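The Kitchen That Isn't There

Inside Wunus, a small software company on the second floor of an old bakery building, the hardest question of the week was what to do about a wall.

It was a plain sort of wall, and it existed only in a computer. The company writes planning software for robot arms, the part that takes in what the robot sees and works out where the hand ought to go next, and nearly all of its trying and failing happens in simulated rooms. There are 600 of these rooms now. When I first came by to see them I expected something like an old video game, all flat colors and floating blocks, and I was a bit embarrassed at how long I sat there admiring the stonework.

The rooms are put together by a program the team calls Colow. Each time it builds one it draws from a big bin of surfaces and pictures — wood grain, veined marble, landscapes to hang on the walls — and mixes them more or less at random, with no thought at all for good taste. You wouldn't want to live in most of the results. The idea is an old one in this line of work: if the software has only ever practiced in front of one beige wall, it starts to lean on that wall in ways its makers never meant, and then it goes to pieces in front of a green one. So you change the walls, and the counters, and the art, over and over, and hope that what survives all that redecorating is a real understanding of shape and distance.

Most of what the planner knows about a room comes from a camera that rides on the arm and looks out past the fingers. It is an odd way to see the world. Your own hand is always in the way, and there is no promise that up will stay up. When the wrist rolls, the whole room rolls with it, and the software has to keep track of that without getting seasick. (I did not manage it quite as well. After an hour of scrolling through these views I had to go and stand by a window.) 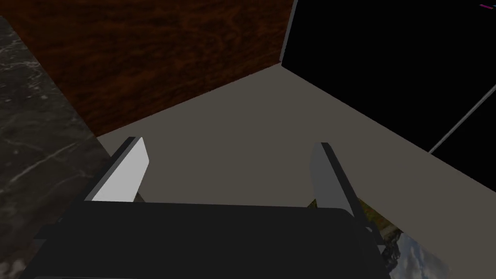
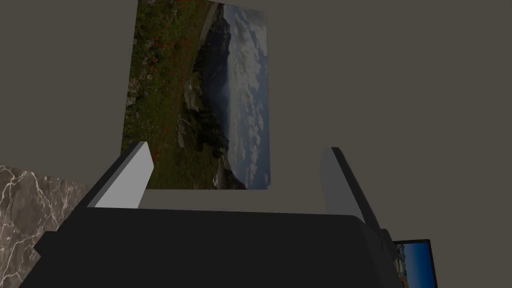

Two simulated views from Wunus, both with the fingers open and nothing between them. In the second, the mountain landscape on the wall lies on its side.

The wall that caused the trouble had a landscape on it. A person knows right away that a painted mountain is a flat thing and that you can't reach into it. The planner has to learn this, and for much of the spring it hadn't. It would come up on a picture full of sky and far-off hills and decide, quite sensibly from its own point of view, that there was a lot of open space ahead. In 17 rooms it planned a path straight through the art.

The first fix was to take the pictures down, and I'm told it was a popular one for an afternoon. Then somebody pointed out that people do hang things on their walls. What the team settled on is a checking tool named Parsons, which looks at every planned path before the arm is allowed to follow it and compares two guesses about depth, one made from the current view and one built up from the views before it. Where the two disagree, the arm slows down and takes another look from a little to one side. A real valley shifts as you move past it. A picture of a valley stays as flat as a pancake, and the planner has gotten pretty good at telling them apart.

It costs some time, of course. A second look adds 900 milliseconds, and there was a long and friendly argument over lunch, the kind where everyone has clearly had it before, about whether a customer would put up with that. One side wants Parsons to run only when the planner is unsure of itself. The other side says that the planner was perfectly sure of itself in all 17 of those rooms.

Eight people work at Wunus, and their next job is to move the whole business onto real arms at Oltex, a packaging company across town that has agreed to lend a corner of its floor. The walls over there are painted cinder block, with a safety poster or two. Colow has already been asked to come up with some posters.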